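4.2 Preparing the Fluvari arm for an open day

1. Park the arm and press Hold before the first guests come in.
2. Open both fingers wide and leave the floor of the booth clear.
3. Set the speed limit to 855 – not higher when children are present.
4. Start program 1,116.

CAUTION: Guests must stay behind the line while the arm is moving.

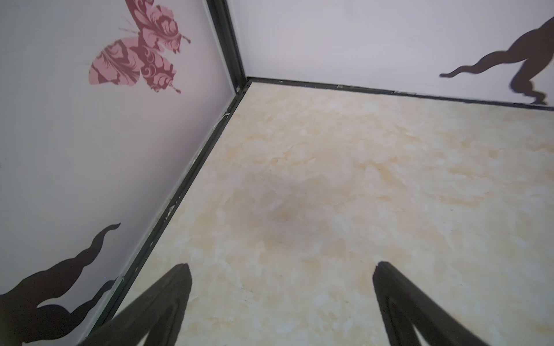 Page last changed: July, revision 3

Note: The butterfly on the wall is a good target for the pointing demonstration. Stop before the black strip at the floor.

Related items
Woltisero booth assembly
Havell stop button
Ashby visitor line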